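Pusdale Workshop > Guides > Small Storage > Fixing a Sticky Drawer

How to Fix a Drawer That Sticks

By Devendra Malhotra

A small drawer has one job. The one on my desk had given it up by August, and for three months I got my stamps out with a butter knife. If you have reached the butter knife stage, this guide is for you. It covers small wooden drawers that slide wood on wood, with no metal runners. If yours has runners, see the other guide, and my sympathies.

What you need: a pencil, a sheet of 120-grit sandpaper and one of 220, a scrap block to wrap them around, a plain white candle, a damp rag and a screwdriver. A hand plane is optional. I own one and have made several drawers worse with it.

Start by emptying the thing. People skip this and then wonder why the drawer is heavy. Mine held 12 dead batteries and the warranty for a toaster I gave away in another decade. Put it all in a shallow tray and promise yourself you'll sort it later.

Now work the drawer in and out slowly and pay attention to where it complains. Sticking at the start of the pull usually means the front panel is rubbing on the opening. Sticking halfway is more often a side wall. If it sticks only when you pull from one corner, the drawer is racking, meaning it turns slightly sideways and wedges itself, and you may get away with nothing more than wax.

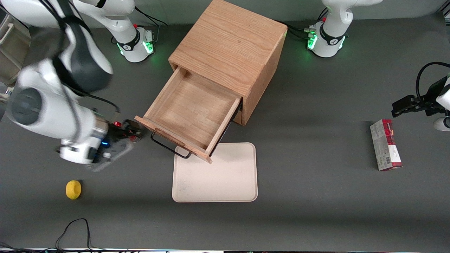
Handles cause more of this trouble than they get blamed for. A knob or pull mounted off center drags the drawer around to one side every time you use it, and after a few years of that one side wall is polished like a church pew. A wire handle, like the thin black one on the front of this pale oak cabinet, spreads the pull between two fixing points, but only if both are tight. Check the screws from inside the drawer. Snug is enough. My neighbor Rima Twal once tightened hers until the front panel split, and she still describes the sound.

With the handle sorted, take the drawer right out. Rub pencil along the top and bottom edges of both side walls and around the edges of the front panel. Be generous. Slide the drawer back in, open and close it five or six times, and take it out again. Wherever the pencil has smeared or gone shiny, wood is meeting wood.

Sand those places only. Wrap the 120 around the block, make ten light strokes along the grain, and try the drawer. Then ten more if it needs them. You are after a gap the thickness of a playing card. It's very easy to go past it, and a drawer that rattles is harder to fix than one that sticks. Finish with the 220 and wipe off the dust.

Look inside the cabinet too. There may be a blob of old glue in a back corner, or a staple working its way up. Scrape or pull whatever you find.

Then the candle. Rub it hard along the bottom edges of the side walls and along the surfaces they ride on. Don't use cooking oil, which goes gummy and collects fluff. Soap works for a while, but it draws damp, and damp is probably how you got here.

If the drawer only sticks in humid weather, wait for a dry week before you sand anything. Wood swells and shrinks with the seasons, and a drawer cut to fit in August will be sloppy by winter. I waxed mine, left it alone until November, and sanded one edge for under a minute. It opens with a finger now. The batteries are still in the tray.

Posted Nov 24, 2021

Contact | Copyright Pusdale Workshop | Back to top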